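Ticket: mug slips round in the fingers on handover
Opened by: Alper Yüksel
Opened: 2 Jun 2022
Status: open, waiting on parts

Hi all, me again with the mug! We've been trying the Suleck fingers against the old Erkau ones and I've got a fault I can't pin down. The Suleck pair closes fine and reports a good grip, but on 3 of 16 tries the mug had turned by the time the other arm came over to look at it. The Erkau pair did the same run with no turning at all (slower though, and noisier, you all know the noise).

First thing I wondered was whether the approach was off, so I pulled up the wrist view with the finger down beside the mug.

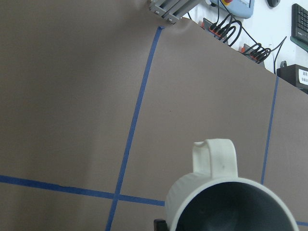 Wrist camera, mug at lower right, handle towards the far side.

You only get a bit of one black finger in that view, down by the base of the mug, so it's not much use for judging the grip. I've asked Pomare if there's a shorter mount that would tip the camera down a touch. No answer yet.

Things I've tried so far:
- Went over the Suleck pads with a damp cloth and let them dry. No change.
- Put the force up a step. Better, still one turn in 12.
- Swapped the controller for the spare. Same again, so I've put the first one back.
- Waited 800 ms after closing before lifting. This helped the most, and I don't know why!

The handover pose itself looks all right to me. One arm hangs down from above with the mug in its gripper, the other comes across with the sensor pointed at it, and the printing on the mug faces the sensor. 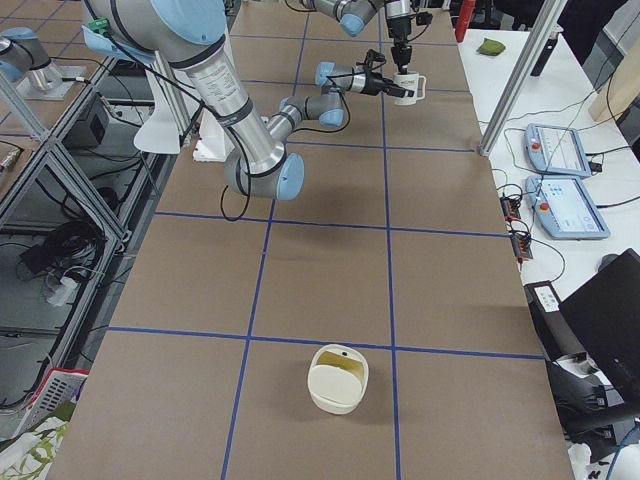

Page 3

I'd like to keep the wait in for now and run the whole lot again with both sets of fingers, same mug, same start square on the tape. If the Suleck ones still turn it I'll send them back to Brestlow and ask for the softer pads (they did offer, back in October, and I said we wouldn't need them, sorry).

Could someone on the late shift please leave the force setting alone until I've done the rerun? It had gone back to default this morning and I lost a good hour to that.

Next update once the pads or the camera mount turn up.

Alper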